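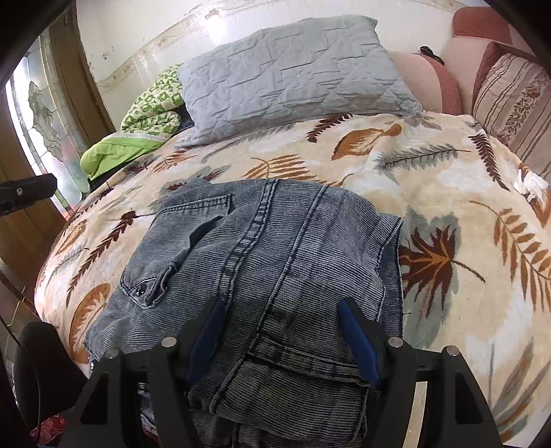
Right, pad maintenance on the Podeck hand grippers. I've been promising this thread since December and I'm very happy to finally be writing it, because I love these silly things 🧵

For anyone who's just followed me: it's the gripper you hold yourself and pick things up with, and the camera rides on top. No arm, no motors to babysit. Which makes people think there's nothing to look after. There is!

Start with the pads. Ours are the blue ones, one on each inner face. Clothes are what wear them out. Denim is the worst by a mile, then anything with a rib to it. A ribbed denim jacket folded over on itself is basically a file, and you're squeezing it hundreds of times.

You feel it before you see it. The cloth starts creeping out when you lift a hem, so you squeeze harder, and the pad goes even faster. If your hand is tired by lunch, look at the pads before you blame your hand.

My rule is new pads every 3000 grasps. Svenja Leitner goes longer and gets away with it, but she's mostly on cups and boxes.

In between, clean them. Damp lint-free cloth, one drop of washing-up liquid, wipe, second cloth with plain water, leave to dry in the air. No alcohol on ours. I tried it on a spare set and they came up lovely and shiny and wouldn't hold a sock.

Fluff! Plush blankets shed like you wouldn't believe and it all ends up along the edge where the pad meets the black arm. Wooden toothpick, run it down the seam. Very satisfying.

Screws next. There are round silver heads along the tops of the arms and I check all of them before every session, by hand with the short driver. Nip them up until they stop and then leave them alone. Ignacio stripped one going "just a bit more" and we lost an afternoon drilling it out. (Sorry Ignacio. You did say I could tell people.)

A dab of paint across the head and onto the arm saves you loads of time. If the line's broken, it has moved. I use white nail varnish, £2 from the chemist, best tool in the bag.

Now the bit I got wrong for ages: pad angle. If one side leans in more than the other, thin cloth gets rolled between them and comes out the front. Thick stuff hides it completely. You can fold jackets all day and think the thing's perfect, then it can't pick up a pillowcase.

So test with something thin AND something thick. I keep a strip of old bed sheet and a jeans cuff in the case. Close slowly on the sheet and look from above. The tips should touch first, then the rest follows. If the back touches first, slacken that side, slip a sheet of 320 grit behind the pad as a shim (it grips nicely), tighten again, repeat.

Camera side: wipe the lens, then check you can see both pads when the gripper's wide open. Both! If one wanders off, the mount has slipped. Mirta Pereyra put a little scratch mark on each of our mounts so they go back in the same place every time, and it's saved us no end of faffing.

Cables. Coming off a bed, the lead loves to catch on whatever's next to it, chair, door handle, your own knee. Loop it once round your forearm and tape it. I'd also put a strain relief on the plug end if yours came without. Ulises printed us a batch and not one plug has worked loose since.

Getting asked about spare pads already: we buy the Lulladard sets, 49 in a bag for reasons I will never understand. An odd number! For a thing with two sides! There's always a lonely one left over, and mine is now propping up a plant pot.

Whole routine start to finish, once you've done it a few times: wipe, toothpick, screws, sheet test, cuff test, lens, lead. I do it while the kettle's on. Honest log in the notebook afterwards, including "did nothing, was late".

Still working out how to tell a worn spring from a sticky pivot without taking the lot apart. Leandro Durán reckons you can hear it. I can't hear it. If you've got a trick, please reply, I'd be thrilled.

Also happy to do one on rebuilding the pivot if people want it. I've got one in bits on the kitchen table, so it'd be this week or never 😄

Filed under: Workshop notes / Grippers / Upkeep

More from this author
Which glue for which pad (and one to avoid)
Zirkero camera mount: stopping the slow tilt
Packing a gripper case so the lens survives
Urrutia hinge pins, fitted and greased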